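Water Filtration at the Household Level: A Comparison of Three Low-Cost Filter Beds

Nunstead College, Applied Environmental Science
Student Project Report
November

1. Background

Residents in the rural area north of Nunstead rely on rainwater tanks and shallow bores for part of the year. Tank water is often coloured by leaf matter after the first heavy rain of the season, and fine sediment is a common complaint. Commercial cartridge units are available, but the cost of replacement cartridges discourages regular maintenance. The present project examined whether a simple gravity filter, built from material sold at a hardware or garden centre, could reduce cloudiness to a level acceptable for washing and garden use. Drinking water was outside the scope of the study.

2. Filter beds

Three beds were prepared in identical upright columns. The first held washed river sand only. The second, referred to in this report as the Rana bed, held sand over a layer of crushed charcoal. The third used a pad of Filtex, a woven filter cloth, above coarse gravel. Each bed was rinsed with tap water until the outflow ran clear before any test water was added.

Test water was drawn from a single rainwater tank and stirred before each run so that sediment did not settle in the container. Cloudiness was measured with a Vukari hand-held meter on loan from the science department. The meter was zeroed with distilled water at the start of every session.

3. Method

Each bed received 2 litres of test water per run, and 12 runs were completed for each bed. The time taken for the water to pass through was recorded together with the cloudiness of the outflow. Readings are expressed as an index in which untreated tank water is set at 100. Between runs the columns were left to drain fully. The beds were not cleaned during the series, as the project also sought to observe how quickly each one became blocked.

4. Results

The sand bed and the Rana bed both lowered the index on every run. The Rana bed gave the clearer water and also removed most of the visible colour. Its flow slowed noticeably in the second half of the series. The Filtex bed had the fastest flow throughout but the weakest result. On its first run the outflow reading was 109, higher than the untreated water, which is attributed to dust remaining in the gravel after rinsing. Later runs fell below the starting value.

5. Discussion

The results favour a combined bed of sand and charcoal where clarity is the main concern and a slow flow can be accepted. A household filling a washing trough would find the flow rate inconvenient by the end of the series, and the upper layer of sand would need to be scraped off and replaced. The cloth pad may be useful as a first stage ahead of the sand. This arrangement was not tested and is suggested for future work.

The meter does not distinguish between sediment and dissolved colour, and no testing for bacteria was carried out. The findings should not be applied to other water sources without further trials.

6. Work area and records
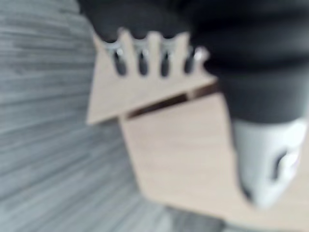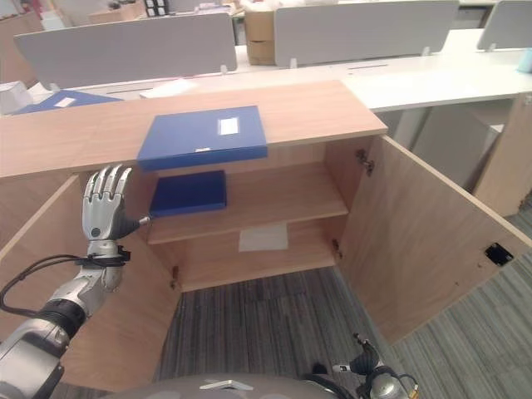
Second image: storage cabinet with both doors open, one blue file box on top and another on the shelf.

Run sheets were completed by hand and later entered in a spreadsheet. Copies are held by the department with the rinsing log and the meter calibration notes. Students wishing to repeat the series should request the original sheets, as the typed version omits comments on the colour of the outflow.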